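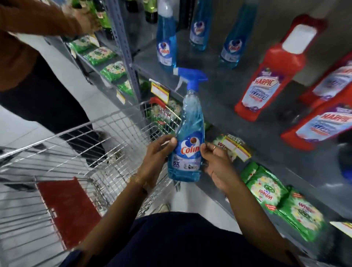

**Filed under: Annotation rules**

The household aisle is where our labelling guide gets tested hardest. A trigger spray held in both hands over a trolley, the same blue brand on the shelf behind it, and the annotator has to name one object and one action. Version 2 of the guide (May) settles most of the arguments we had over Version 1. These are the rules I now apply for the Werau shelf-picking set.

**Name the hand before the verb.** "Left grips, right touches" is a valid entry. "Holds bottle" is not, as the planner at Ciscombe treats support and contact as separate states.

**Transcribe only what can be read.** If the label says "Colin" and "6X Shine", both go in the text field. If a word is smeared, the field stays blank. Filling it from a sharper neighbouring frame is an error, even when the guess is right.

**Do not infer intent.** Picking up, comparing and putting back can look identical in a single frame. Intent belongs to the clip-level pass, which has its own form.

**Keep other shoppers out of the object list.** They are logged as moving obstacles, with a side (left or right) and nothing about the person.

**Blur is graded, not discarded.** Yaroslav Hnatiuk wanted a hard cut-off. We tried it on a batch of 4,000 frames and lost nearly 600, most of them containing the hand movements we needed. The rule is now to grade the hands and the background separately.

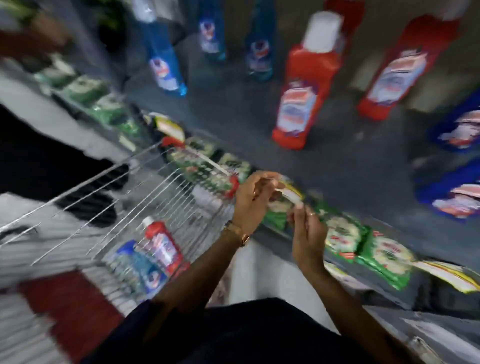 *Sachet in both hands: hands usable, shelf labels poor.*

Frames like that one get a coarse class ("sachet") and a contact entry for each hand. Tearing or examining are both allowed as candidate actions, but neither may be marked as certain.

One item is still open. Chornovol's checker rejects any object without a full outline, so goods behind trolley wire fail even when they are easy to identify. It flagged 681 entries in the last run. I have asked for a "seen through mesh" attribute, and until it arrives I am passing those by hand in Sumimetti with the code M2 in the notes column.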